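Hi Tayla,

Quick update on the Dunstan arm and its simulated kitchen, as promised. We're in better shape than I expected back in July! The wrist joint is repaired (Brodie swapped the cable on Tuesday and it took him most of the afternoon, with some language), and the arm has now run 629 cycles without a fault. Before the repair we were lucky to get 17.

I've also rebuilt the test kitchen in Lirkero, so we can check every new setting there before it goes near the real cell. Same L-shaped counter, with the bread, the bottle and the frying pan with the green handle all laid out.
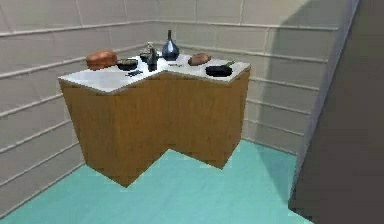 Setup and maintenance

The counter height in the simulation now matches the one Faraji measured in the cell. I had it too low for weeks, so sorry about the odd reach numbers in my last report. The flat utensils are still my headache (thin things on a glossy white top!) and I want to redo the contact settings for those before we go on to anything else.

On the hardware side, we grease the joints every 2 weeks and re-zero the arm each Monday. Clondis is sending four spare wrist cables, already paid for out of the repair line.

Still open: the base bolts need a proper torque check, and I'd like Yolandi to look over the stop circuit before the December visit. Could you sign off on her travel by next week?

Alby
8/28/26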